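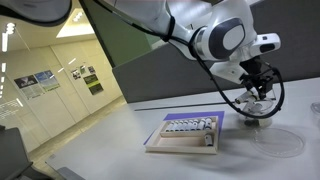 I have been asking the same question at open days for years now, which is whether one of these machines could come home with me and tidy the kitchen drawer, and on December 11, 2019 I took it along to the Pylypenko lab at Namham. It was a lovely visit, and everyone was so patient with me! The chore on show was a small one. A wooden tray sat on a purple mat, with little vials standing in a row at the back and one more by itself out front, and the arm had another vial lying nearly flat in its fingers, over a clear round dish. I do that kind of thing with my spice jars without looking (and usually while talking to somebody).

Khrystyna Zakharchenko, our host, told us that picking up is the part they worry about least these days. Setting a thing down where it belongs, upright and facing the right way, is what keeps her team late. She has had the arm practicing since March, and on a good day, she said, it gets through 72 tries before somebody has to step in.

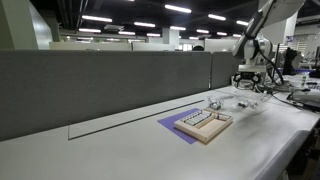

The Namham worktable, with white blocks in the tray.

My friend Kusum Bhatia, who ran a shop in Beltumcombe for years, wanted to know about stocking shelves. Not yet, said Khrystyna, though she thought sorting small parts at a counter might come in 4 years or so. Kusum has promised to hold her to it, and we are both going back in March.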